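Stelmakh Paired Hand-Held Grippers for Fabric Handling: Planning and Ordering
Posted in October by the Clekamden equipment desk
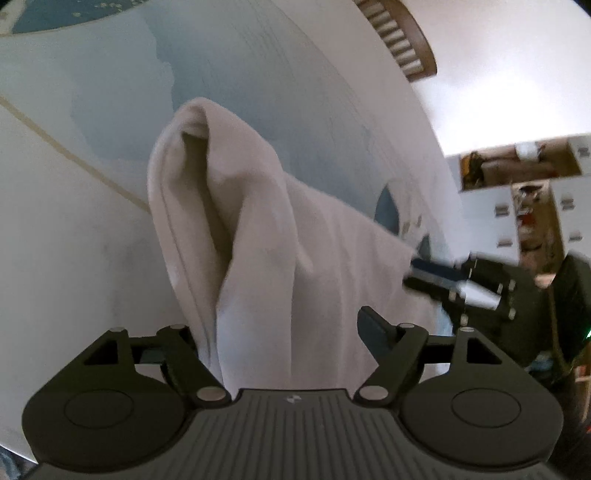 Folding, turning and spreading cloth needs two points of hold, so the Stelmakh set is sold as a pair. Single units are available as replacements only. Buyers planning a first purchase should budget by station, where one station is one operator, 2 grippers and one work surface.

What the price covers

The station price is $2,015. It includes both grippers, one set of fingertips per gripper, the wrist cords and a carrying case. Spare fingertips are $152 per set. Tips are a wear item and are not covered by the warranty. Cloth work is easy on the linkages and hard on the tips, and a station in daily use should be budgeted for 2 spare sets a year. Prices exclude freight and sales tax.

Not included: the work surface, storage media, the computer used for file transfer, and the arm mounts needed if the same tips are later to be fitted to a fixed robot. Arm mounts are quoted separately by Cusier after the arm model has been confirmed.

Choosing tips

Standard tips suit bed linen, shirting and light toweling. For slippery linings and fine knits, order the soft tips at the same price. The two types can be mixed on one station - soft on the holding side, standard on the pulling side - but the setting must be entered for each gripper separately. Heavy canvas and quilted goods are outside the rated range. Material with open hooks or exposed zippers will shorten tip life and should be tested on a trial unit first.

Space and surface

Allow clear reach on both sides of the operator. A padded surface is preferred to a bare table, as the tips can get under the edge of the cloth without striking anything hard. A made-up bed or a covered bench will do. Patterned covers are acceptable for operator practice. For recorded work, check with whoever will process the files before settling on a cover, and keep a written note of which one was used.

Strong daylight from one side should be controlled with a blind. Fit the blind before the first recording day; changing the light halfway through a job usually means repeating part of it.

Staffing and schedule

New operators need one training session and a second, shorter one after they have worked alone. Plan for reduced output until then. Charging is the usual bottleneck on sites with more than one station, and a second charger costs less than the idle time. Label each gripper left or right at unpacking and keep the pairs together - calibration is stored by pair.

Ordering

Orders ship from the Barkarwood warehouse. Trial units can be reserved for one station per site, and the trial fee is credited against a purchase. Requests should state the fabric types, the number of stations and whether arm mounts will be needed later. Quotes for mounts take longer than quotes for grippers, so send both requests together if the budget has to be approved as a single item.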